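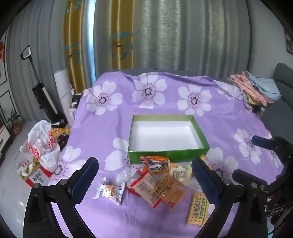

*Snacks by the green box, blue pads at the ready.*

**Zudomico hand-held gripper: three stars**

We budgeted 500 dollars for data collection gear at Uvside and the Zudomico ate 300 of it before shipping. Shipping was 40. The spare blue pads were another 70, and I'd order them up front, as the pair we got in January went smooth faster than my patience did.

It's good with crackers in stiff packets. Pouches of peanuts take practice, and thin wrappers slide off the pads about as often as they come up. My wrist would like a word about the weight.

The Tanabe costs more and comes with a case. I tried one at the Flildale office and liked the handle, though I couldn't get the purchase past anyone with a spreadsheet.

Put snacks in your budget as their own line. Ours went under "consumables" and got approved without a question.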